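Clevemano Meeting Lounge Manual
Section 6: Clearing and Resetting the Lounge Table

This section covers the low-traffic reset of a Clevemano lounge set after use. It applies to sets installed at the Clomdale and Hafstein sites. For upholstery cleaning, see Section 7. For refinishing of wood surfaces, contact the supplier.

6.1 Before you start

You will need:

One serving tray with a raised rim
One lined trash bag
One recycling bin
2 microfiber cloths, one damp and one dry
Vornudcombe wood cleaner, diluted as stated on the container

CAUTION: Do not spray cleaner directly on the tabletop. Apply it to the cloth. Liquid that collects at the table edge can lift the finish.

NOTE: Open the blinds or turn on the ceiling lights before inspecting the surface. Rings and light scratches are hard to see in low light.

6.2 Clearing drinks and disposables

1. Remove open containers first, starting with those nearest the sofa.
2. Stand upright containers on the tray. Keep one hand on the tray while loading it.
3. Collect cups, straws and napkins. Check each cup for liquid before it goes into the trash bag. Empty any liquid at the pantry sink.
4. Close the caps of all bottles before moving them.
5. Lift coasters last. Do not slide them across the wood. 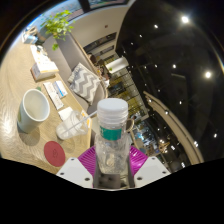 Single-use items are sorted by material. Paper goes in one stream and clear plastic in the other, and the two should not be nested inside each other during collection. Where a paper cup and a clear plastic cup have been left on the same table, pick them up separately, and pull the long white straw out of the plastic cup before the cup goes into the recycling bin. Straws and used napkins go in the trash bag. Coasters are not disposable and are returned to the table in step 4 of 6.4.

NOTE: Printed cards, leaflets and small boxes are not trash unless marked for disposal. Set them aside on the sofa side of the table and sort them after the surface has been wiped.

6.3 Wiping the surface

1. Wipe with the damp cloth, following the grain, from the far end of the table toward the near end.
2. Lift any box or container that stays on the table and wipe beneath it.
3. Dry immediately with the second cloth.
4. Inspect for rings. If a ring remains, repeat steps 1 and 3 once.

CAUTION: Do not use abrasive pads, bleach or glass cleaner on the wood. If a mark remains after the second pass, leave it and enter it in the maintenance log.

6.4 Resetting the table

1. Wait 3 minutes after drying before placing anything on the wood.
2. Place the tissue box toward the far end, parallel to the table edge.
3. Stack printed cards and leaflets beside the tissue box, printed side up. Discard torn or stained copies.
4. Place one coaster at each seat, a hand's width in from the edge.

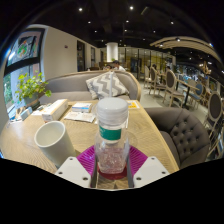 5. Set one closed bottle and one clean cup at each occupied place, with the bottle on the coaster and the cup to its left. Straws are supplied on request and should stay wrapped until used.
6. Prop the cushion against the sofa back with the pattern facing the room.
7. Return armchairs to the side of the table. Leave enough clearance for the chair to be pulled out without touching the wood.

NOTE: Do not place potted plants on the table. Drainage saucers leave marks that cannot be wiped off. Plants stay behind the sofa, near the window.

6.5 Schedule

Carry out 6.2 and 6.3 after each use. Carry out the full procedure every Thursday before closing. Check the coaster undersides at the same time and replace any that feel rough or sticky.

Replacement coasters are ordered through the Hafstein supply desk. Allow 6 working days for delivery.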